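Notes picked up again after the break, and I'm going to try to put everything in one place this time, the sewing and the printing together, because last season I kept two books and could never find anything in either of them. Fidelina, if you're reading this before I've tidied it up, the part you want is further down, under the collar business.

So, the camp shirt for the Plomow collection. The block is the one Mavis drafted for us in the spring, with the boxy body and the slightly dropped shoulder, and I still think it's the nicest thing we've cut in this workshop. It hangs well on nearly everybody. What it doesn't do yet is survive our washing machine with its dignity intact. The first sample went through five washes and came out noticeably shorter in the body, and the side seams had started to creep toward the front in that way that makes you tug at yourself all day. I blamed the seams at first and unpicked one whole side before it occurred to me to lay the shirt flat and check the grain. It was the cloth. The piece had been folded crooked when I cut it and I had trusted the selvage, which on this linen and cotton mix is not to be trusted one bit.

What I've done about it:

- Prewashed the rest of the natural roll in two loads, warm, and dried it hot. Ugly and creased, but it's got its shrinking over with.
- Pulled a thread across the end of every length before cutting. Slow, and my eyes don't love it, but the second sample hangs dead straight.
- Added to the hem allowance so there's room to let it down if the cloth has more surprises in it.

The second sample is on the stand now with its sleeves pinned. I'm happy with the sleeve width. Kaan tried it on and thought it was a touch roomy under the arm, but Kaan also wears everything a size too small, so I've written that down and haven't changed anything.

## Collar

Three collars so far and I'm still not sure. The first was too pointy and looked like something from a bowling alley (not in the good way). The second was Mavis's suggestion, cut all in one with the facing, and it rolls beautifully but eats cloth like you wouldn't believe. The third is a compromise, with a small seam at the center back, and it sits almost as well. Fidelina, this is your part: could you please lay out the one-piece and the seamed version on paper and tell me how much we'd lose over the full run of 200? If it's only a little I would so much rather have the nice one. I know you're going to say the seamed one. Please do the layout anyway.

Interfacing: the light woven kind, not the fusible with the dots. The dots showed through on the pale cloth as soon as I steamed it. I've put the rest of that roll on the high shelf, and I'd be glad if it stayed there until we're making something dark.
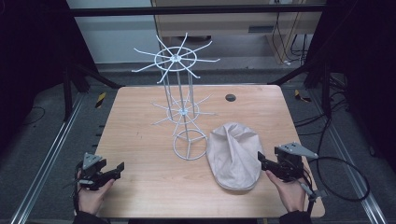 Carhuamaca, 2020-09-20

A long day on the print table and a good one, mostly. We were trying Milagros's drawing, the one with the reed birds, at full repeat for the first time, and it's a lovely thing to see it come up on cloth after looking at it on tracing paper all these months. She drew it with a brush that was nearly bald and there's a dry, scratchy edge to the wings that I was afraid the screen would swallow. It hasn't. The finer mesh holds it. The coarser one turned all those little scratches into porridge, so that's settled.

Color was another story. We wanted the river green from her swatch card and the first mix came out looking like pea soup. Jitendra added a little blue, then a little more, and then we had a very handsome teal that had nothing to do with what anybody asked for. I've kept a strip of it because I think it would make a wonderful lining someday. We started over from the beginning with a smaller pot, adding the yellow last, and the fourth mix was right. I should say right when wet — it dried a shade lighter, and after heat setting it settled back down to very nearly the card. From now on I'm not letting anyone judge a color until it's been set and cooled, and that includes me, because I was the one who nearly threw out the good batch.

Recipe is written inside the lid of the tub. I'll copy it here properly when I've weighed it a second time, as I don't trust my handwriting from that hour of the evening.

Registration on the second color (the rust for the beaks and feet) drifted as we went down the table. The first few birds were perfect, and by the far end every one of them had its beak floating just in front of its face. Jitendra thought it was the stops, and we reset them all, and it drifted again. Then Kaan noticed the cloth itself was pulling a bit with every pass, as there wasn't enough glue holding it down at that end. We regummed the last stretch and let it get properly tacky before laying new cloth, and it behaved much better. There's still a hair of movement on the last repeat. For sampling I can live with it, and for the run I'd like us to pin the selvages as well.

I measured the drying as best I could with people walking in and out. With the fan going, 14 minutes before the second color could go on without smudging. Without the fan I gave up waiting and made tea.

### Rub and wash

Cut swatches from the good part of the cloth and treated them all as badly as I could.

- Dry rub with a white cotton rag: nothing came off, green or rust.
- Wet rub: green clean, rust left a faint blush on the rag. I think we were stingy with the heat on that pass.
- Rust again with a longer set: clean.
- Cold wash and line dry: no change I could see.
- Hot wash: a little softening at the wing edges, and a bit of fuzz coming up off the cloth through the print. I don't mind it, it looks worn in. Milagros should see it before we decide, as it's her line that's getting softer.

The hand is good too. I was worried about that plasticky feeling you get with so much binder in the mix, and there's hardly any. You can scrunch it up and it doesn't crackle. The Pukirine samples we did last year crackled terribly and I still feel bad about those.

### Buttons

Bellanier sent the card of shell buttons and they're beautiful, every one slightly different, and I spent far too long turning them over by the window. The smaller size is the one for the shirt. My only trouble with them is the back, which is rough on some and caught the thread when I sewed a test placket. I waxed the thread and it went better. I'd like to ask whether they can tumble them a while longer, and if that makes them too dear, we could go with the corozo ones, which take dye nicely and would match the rust. Mavis prefers the corozo. I keep going back and forth and by tomorrow I'll have changed my mind again, I know it.

Buttonholes, while I'm on the subject: go in sideways at the neck and up and down on the rest. I made the sample with all of them up and down and the top one gaped.

### Labels

We talked about these over lunch and got nowhere, very pleasantly. Milagros would like her name on the label next to ours and I think she should have it. It's her drawing and people do ask. The question is only whether it's woven in or printed on a tape, and the woven ones come with a minimum that made Jitendra put down his sandwich. Printed tape for this run, then, done here on the small screen with the leftover rust. I've asked her to write her name out by hand a few different ways so we can use her own lettering. She's shy about her handwriting, for no reason I can see.

### Still to do

- Fidelina: collar layouts, both versions.
- Reweigh the green and write it down somewhere that isn't a lid.
- New squeegee blade for the wide screen. The old one has a nick and it's leaving a thin line through the reeds, roughly a third of the way in.
- Pocket. I haven't said a word about the pocket. I want the print to match across it so the bird isn't cut in half, and that means cutting each one by eye. Kaan has offered to do a few and see how long it takes him.
- Grade the block up two more sizes. Mavis has the rulers at her house.
- Ask Plomow whether the plain version is still wanted, or only the birds. They've gone quiet on it, and I don't want to cut into the last of the natural roll until I hear.
- Samples due to them in October, three shirts, pressed and folded.

Cleaned the screens, all but the rust one, which had dried in at the corner and is soaking in the sink with a note on it. Please don't pour it out if you're in before me.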